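Hi, I'm Kartini, and Usitz is my little mending shop! I started it at my kitchen table with one secondhand sewing machine and a pile of my brother's ripped work pants, and somehow 15 years have gone by.

We fix zippers, cuffs, linings, snaps, moth holes, you name it. Lena Nowicki does most of the knitwear (she's much more patient than I am) and I take coats and anything with a stubborn zipper. Fleece is my favorite, if I'm allowed one. It hides a seam so nicely, and people keep a good black fleece forever. 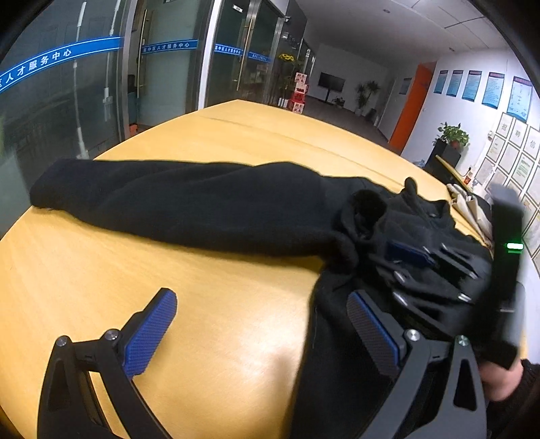 ## Dropping things off

Come by any time after 10, we're upstairs from the bakery. Please wash it first and empty the pockets! Small repairs take nearly 2 weeks, longer in September when everybody digs out their winter coats at once. I'll call you with a price before I cut or stitch anything.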